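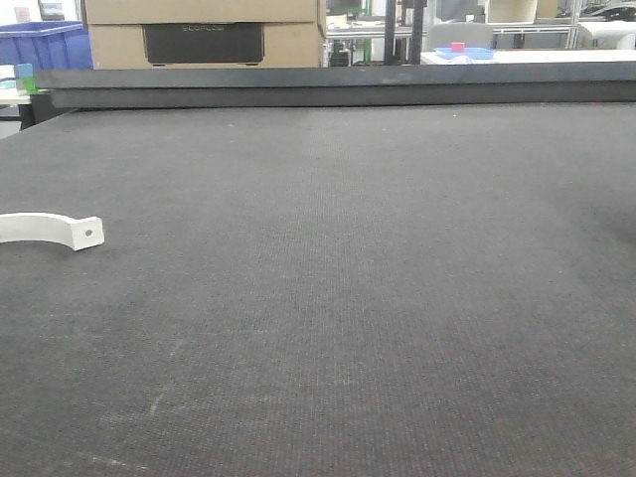 **What are the students in the Clorkow robotics club trying to build?**

A picking robot that can take a part from one bin and put it in another, without a person stepping in, for 45 minutes straight.

That is the goal for December, anyway. The club has spent $3000 on the project so far, and its adviser, Efraín Palomino, concedes that the longest clean run stands at 43 picks. The target is 400.

"We're behind," Palomino said. "The kids know it."

The club's flyer promises a system "ready for real warehouses." Nothing shown at last month's open evening backs that up. Parents saw a short demonstration and a long slide show, and questions about dropped parts were put off until the next meeting.

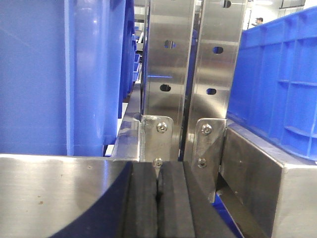 *Photo: Clorkow Robotics Club*

Arnulfo Villanueva, a senior who writes most of the code, was more careful than the flyer. He said the arm does well with parts it has been trained on and badly with new ones, and that he would have picked a smaller goal.

The club plans to enter the Venico student contest, where runs are timed by outside judges.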